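Home | Talks | Notes | Archive | Contact

Timing the Pause: Speaker Notes on Deadpan Comedy Editing
August – by Ezekiel Marchetti

Slot is short, so keep the opening to one sentence. Subject: how long a cut can hold on a reaction in a film comedy before the laugh is lost, and how the sound track changes that number.

Start with terms. A hold is measured from the last audible consonant of the line to the first frame of the next shot. A reaction shot is any shot of a listener that starts inside the hold or ends it. Room tone is whatever is under both. Say these slowly. In past sessions people have mixed up the hold and the shot length, and the second half makes no sense if they do.

Material. The working set is 1,208 holds logged from studio comedies, all from domestic theatrical cuts. Television edits were left out of the log. They are trimmed for slot length, and a trimmed hold says more about the broadcaster than the editor. Fiifi Akpalu did the second pass on the log. Where our readings differed by more than two frames, the entry was checked again from the start of the line. 177 entries were dropped for overlapping dialog.

Pause. Ask if anyone has cut comedy on film as opposed to digital. If yes, invite them to speak up during the section on splices.

First point: the hold is not set by the joke alone. The same kind of line (flat answer to an absurd question) gets a longer hold when the shot before it was wide. My reading is that the viewer needs time to find the face again. Akpalu's reading is that editors give wide shots more air out of habit. Give both. The log does not settle it.

Second point: sound. A hold with a continuous background source – a fan, traffic, a band in the next room – tolerates more frames than a hold over bare room tone. Play the Tuvine clip twice, once with the fan and once without. Do not announce which is which. Let the room react first, then name them.

Third point: music entering inside the hold. Treat this as a separate class. Once a cue starts, the hold is functionally over even if the picture has not changed. In the log these are marked at the cue and not at the cut.

Move to wardrobe and set dressing. Keep it short. An editor can use a hold only if the shot has little in it to read. Strong prints pull the eye. Plaid, animal spots and high-contrast borders all take reading time away from the face, and a costume designer who knows a shot will be held will usually go plain.

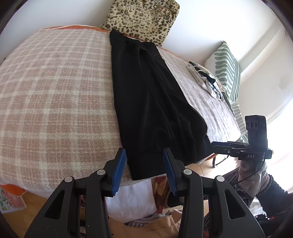

Leopard-print bag, black garment, pink-and-white plaid.

Back to the main line. Fourth point: the second hold. When a joke is repeated, the second hold is normally shorter than the first. The exception is the running gag with a changed outcome, where the second hold is longer and the third is cut almost to nothing. Show the Clollico sequence. Stop the playback before the door opens. The door is a different joke and will get a laugh that confuses the point.

If the projector is running at the wrong frame rate, skip the clips and use the printed table. The counts are in frames at 24. Converting live goes badly.

Splices. On film, a hold trimmed late left a physical mark in the work print, and the number of trims could be read off the reel. The Myung reel shows 4 trims on one reaction shot. The final length is close to the first assembly. Mention that the trims went back in, in order, and that the shot was restored before the last preview.

Preview screenings. Be careful here. An audience laugh recorded at a preview is room-dependent. A full house laughs over the next line, and an editor who lengthens the hold to protect that line will have dead air in a half-empty room. The Lanarent notes argue for cutting to the smaller house. I agree for dialog comedy and disagree for physical comedy, where the next beat is visual and survives the noise.

Likely questions:

On streaming: the log has no streaming originals. Say so and move on.

On laugh tracks: different problem. The hold there is filled by a mixer after the fact.

On whether actors set the timing: in a single take, yes. Across a cut, the actor's pause is raw material and the editor can remove any of it – or borrow from another take.

Leave the table on screen during questions. Handouts are by the door. The frame log is sorted by title, then by reel.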